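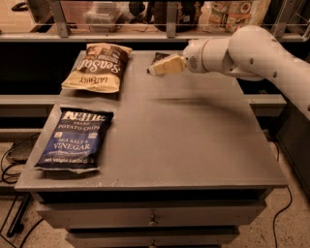

Chapter 6
From Seeing to Reaching

Chapter 5 ended with a list of objects. Each entry had a label, a position on the table and a confidence value between 0 and 1. In this chapter we turn one entry in that list into a motion of the arm.

The software that does this is called the grasp planner. It takes in the object list, a model of the arm and a model of everything the arm must not hit. It puts out a grasp pose, meaning the position and orientation the gripper should have when the fingers close, together with a path that leads there. If it can't find both, it has to say so. A planner that returns a poor answer in place of a failure code will cause trouble in every layer above it.

We will use snack packages for most of the chapter. A bag of potato chips is a hard object for a planner. Its outline changes when it is touched, its film reflects light, and the depth values on its surface are noisy. The printing on it helps the detector but says little about where the fingers can go. A wrapped snack bar is easier in shape, but it is small and lies low, so an error in height that would be harmless on a bag can put the fingertips into the table.

6.1 Three frames and one clock

Before any planning, every number has to be written in the same coordinate frame. The detector reports positions in the camera frame. The arm accepts commands in the base frame. The collision model is usually built in a table frame, which makes it easy to edit by hand. The Gemton library used in the exercises keeps these as separate types and will not add a point in one frame to a point in another. Students find this annoying for the first week or so. Leave the check on.

Time matters as much as position. Each detection carries the time at which the image was taken, and the planner must look up the camera pose for that same time. Using the latest camera pose with an older image is the most common mistake in student code. On a head that turns, it shifts every object sideways by a small amount, and the error goes away as soon as the head stops, so it is easy to miss in testing.

In the Drirlow test set, which has 1741 recorded reaches, each record holds the image, the joint angles, the object list and the path. You can replay any of them without an arm. The planner is stopped after 2000 samples whether or not it has a path, and your own code should do the same.

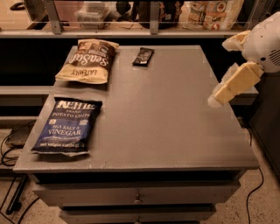

Riku Nakajima objects that a fixed limit of this kind hides bad sampling, and that he would sooner see a time budget, with the sample count written to the log. Both are used in practice. We keep the sample limit in this book so that two runs with the same random seed give the same result on a slow laptop and a fast one. Section 6.5 goes back to time budgets.

6.2 Choosing a grasp

A grasp candidate is a gripper pose that might work.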